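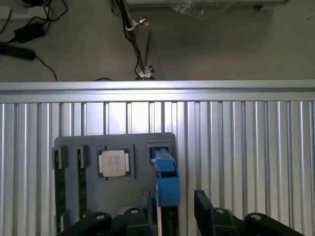 Page last changed 23rd March by Krisztina Katona

Search products Go All categories

Prellavetti parts tray, dark grey

A shallow tray for keeping small computer parts sorted on the bench. Rounded corners, recessed pockets, narrow upright slots for memory modules and a square recess for a desktop processor. Part number 153. Sold singly or in a carton of 14.

The tray is moulded in one piece and wipes clean with a damp cloth. Do not use solvent or put it in the dishwasher. It is not an anti-static product, so keep your mat and wrist strap in use. Memory goes in with the contacts down. Laptop modules are too short for the slots and will tip over.

Price is $49 each, GST included. Cartons are priced on request from the Grutitz counter. Orders placed before noon leave the same day. The light grey colour was dropped in November and will not be restocked.

Comments (3)

Younes El Idrissi
Does the lid from the old Urnolberg tray fit this one?

Krisztina Katona
No, it is a few millimetres too narrow. We don't stock a lid for this model.

Selma Živković
Bought two for our repair bench. Good size, but I'd like a pocket for screws.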